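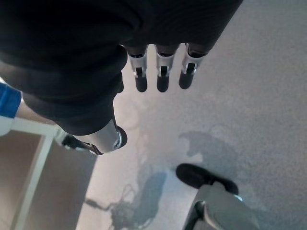

Figure 7.1 A gloved hand over carpet, as seen from the wrist. Three fingers and the thumb are in view.

Chapter 7
Looking After the Hand

A robot hand gets more attention than any other part of the machine and less maintenance. People will grease a shoulder joint on schedule, log it, initial the log, and then let the hand go until a finger stops closing on a Thursday afternoon with visitors in the building.

This chapter is the cure, or at least the paperwork for one. It follows a single machine, the unit at Drekby that we have been setting up since Chapter 4, and takes its hand from first inspection through to a rebuilt finger. Your hand may be a different make. The order of work will still hold, and so will most of the swearing.

Look at Figure 7.1 before you read on. The covering takes up a good part of the wrist camera's view, and the soft folds in it are worth learning. A covering that has slipped forward hides the short base segments of the fingers, and the base segments are where Section 7.2 begins. Notice too how much the shadows add. New technicians have been known to report damage to a finger when what they had found was the shadow of a finger. Move the lamp, look again, then write it down.

7.1 Before You Touch Anything

Ernő Tóth ran the service bench at Zomholm for long enough to have opinions, and his first rule was that the hand is innocent until the cable has been checked. Of the last 30 hands sent to him as faulty, 4 had a fault in the hand. The rest had bad connectors, bad settings or, in one case, a raisin.

So begin with the arm powered and the hand still. Park it low over a plain floor, fingers pointing down, and look at it through its own camera. A plain carpet will do nicely. A patterned one will not, as the people at Karpenko learned over most of a February. Keep your feet out from under the fingertips. The shoe in the figure is at a sensible distance - please aim for the same.

Check these in order:

Covering: seated over palm and back, no tears, no fabric caught in a joint.
Metal segments: the slot down the front of each finger clear of lint.
Fingertips: rounded and matched in size. A flat spot means wear.
Thumb: the large joint clean, its end cap fully home.

Write down the cycle count as well. The Drekby hand stood at 2,111 when we opened it, a figure we will come back to in Section 7.4 when the thumb starts to misbehave.

7.2 Taking Off the Covering

Now cut the power. Wait 2 minutes with the arm supported, and spend them finding the small screwdriver, which is never where the parts list says it is. The Kostulura manual tells you to "ease the covering toward the fingertips." Ease is a generous word. Start at the wrist, work one side free, then the other, and stop as soon as you feel it pull against the thumb.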